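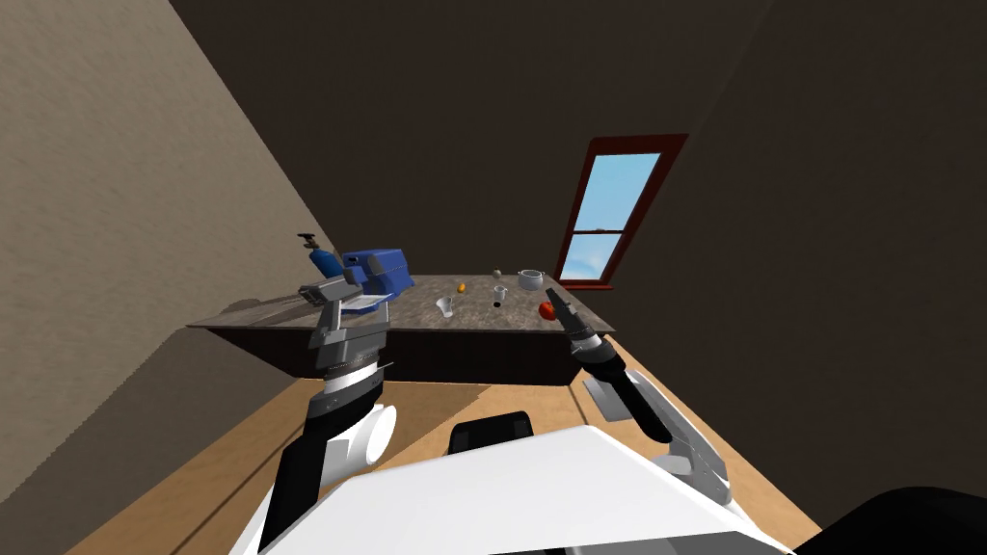 Unit 2: Daylight in small rooms

Reading: Granik handout, chapter 11. Bring it to the next class.

Daylight in a room depends on the size of the window, its height in the wall and the colour of the surfaces. A tall window sends light further back than a low, wide one of the same area. Pale walls pass the light on. Dark walls and ceilings soak it up, so the far corners stay dim even at midday.

Light is measured in lux. A desk next to a window may get 1000 lux in May and far less in winter. Take readings at table height, with the lamps off, and keep your own shadow off the meter.

Terms to learn: sash, sill, reveal, glazing bar, sky view.

Exercise: draw a plan of one room at home. Mark the windows and take a reading every 30 minutes through one morning. Note the weather each time. Hand in the plan and the table of readings by 10/4/21.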